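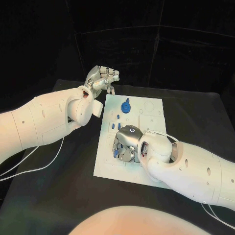
Lultby Lab, Dexterous Manipulation Group - discussion list

From: Amarachi Tijani
Sun 27 August
Subject: Re: [lultby-manip] chunk length on the peg board

Hi Noémie, hi everyone,

Oh, I'm so glad you asked, because I've been wanting to talk about this since the last batch came off the cluster!

Noémie Bodin wrote:
> I read your note on the Cernau policy and I'm a bit lost on one thing.
> You say shorter action chunks helped near contact but hurt on the
> approach. So did you train two policies, or is it one policy that
> switches? And how many demos went into it? We have a board task of
> our own coming up in March and I'd like to steal whatever works.
>
> Noémie

One policy, no switching network. It always predicts a full chunk, and what changes is how much of the chunk we play out before asking for a new one. With the hand up in the air over the board we play nearly all of it. When the fingers are down in a pocket with one of the blue pieces, we play a few steps and predict again. The cutoff comes from the change in finger joint torque over a short window (the code is in the yin branch, look for replan_gate, and please forgive the variable names).

The training set is 2,292 demonstrations, both arms, all on the white board with the blue parts. I also trained on a random subset of 1,000 to see how far down we could go. The small set does fine on the knob and gets noticeably worse on the pegs, mostly from coming in at a slight tilt and then pushing anyway. The gate helps there too, but it can't fix a bad approach.

For evaluation we ran 473 rollouts, split between the fixed-length baseline and the gated version, with 3 seeds each. Gated wins on every peg slot. My favorite part is watching it miss the edge of a slot, back off a hair and try again. The baseline just keeps leaning on it until the chunk runs out!

Two things I'd still be careful with. The board angle only varies a little in our data, so I have no idea what happens if you turn it a quarter turn. And the hand covers a lot of the pocket from the head camera, so I suspect the policy is leaning on joint readings more than we think. I want to mask the image at contact and see what breaks.

If your board has tighter slots than ours, start with a lower torque threshold than the default. Ours was tuned on the Claltanwood hands and I wouldn't trust it anywhere else. Send me a few of your demos when you have them and I'll happily run the sweep on this end.

Amarachi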